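Speaker notes: Can a Machine Take Out the Bottles Yet?
Household and Shop-Floor Chores Stream, Basdale
2025-10-31

Opening (slide 1)

Good morning, and welcome on behalf of Britotau. The question put to this session is whether machines are ready for the small, repetitive chores found in kitchens, staff rooms and workshops. Our position is a qualified one. Some chores are within reach under controlled conditions. Very few are ready to be handed over without supervision.

Pause here. Ask how many in the audience have used an automated floor cleaner at work.

Why bottles (slide 2)

Clearing empty drink bottles into a bin is an ordinary job that a person learns by watching. It remains difficult for a machine for several reasons, and speakers should take these slowly.

Clear plastic is hard to see. A camera may pick up the label and the cap while the body of the bottle takes on the colour of whatever lies behind it. Empty bottles also weigh very little, so a slight touch can roll them away from the fingers. Once crushed, a bottle no longer matches its original shape, and the grip must be chosen again.

The bin raises its own difficulties. A soft liner can catch on a finger, and the space available changes with every item added.

The work at hand (slides 3 to 6)

Show the four slides in sequence and allow time for each. Do not talk over the first.

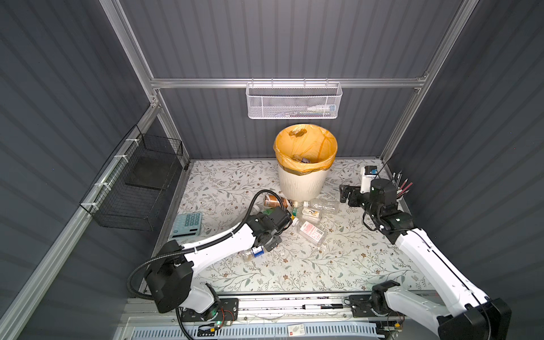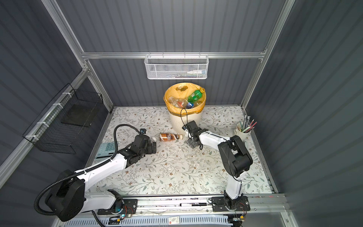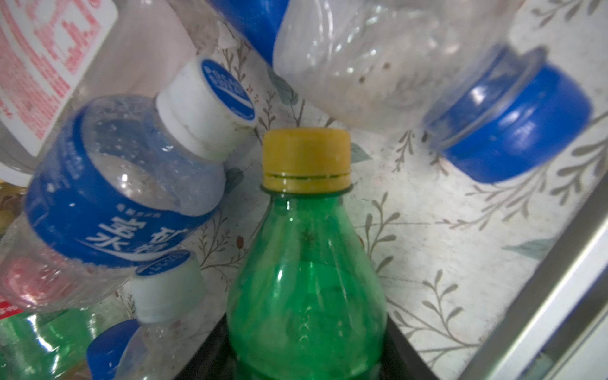
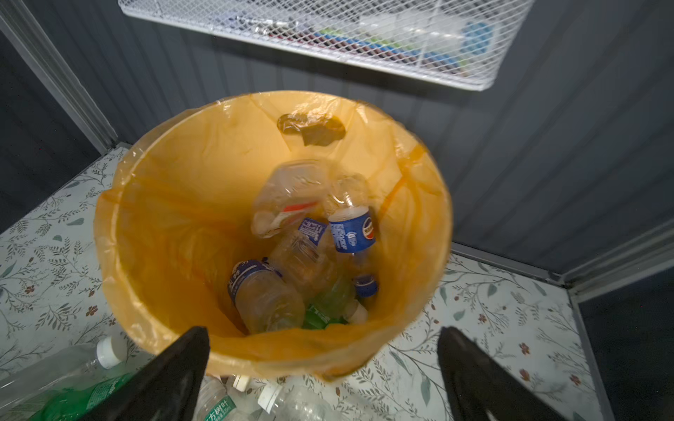
Plastic bottles and a patterned work surface, in four views of the bottle-clearing task.

Points to draw out (remain on slide 6)

On the first slide, direct attention to the spacing of the bottles. They lie at different angles and close to one another, and one is partly hidden by the left gripper. On the third, note how the clear bottles overlap while the green one stands upright.

What we measure (slide 7)

The Akanda trial, begun in July, logged 665 attempts at single-item pickup. The bottle was placed in the bin without assistance in 86 per cent of them. Please state clearly that an attempt covers one bottle and that the figure should not be read as a rate for clearing a whole table. A full clear-up took around 7 minutes. Most adults would finish sooner.

If asked about cost, refer the question to the Brarico programme office. Figures are not to be quoted from the stage.

Shop floor compared with home (slide 8)

A workshop can fix the position of its bins, standardize its lighting and keep people at a distance. A household will do none of these. Our advice to employers is to begin with chores that have a fixed station, and to keep a staff member assigned to the area for the first 2 months.

Questions (slide 9)

Allow time for questions on safety, sorting by material and liquid left in containers. The last of these has not been tested, and speakers should say so. Return the clicker to the front desk.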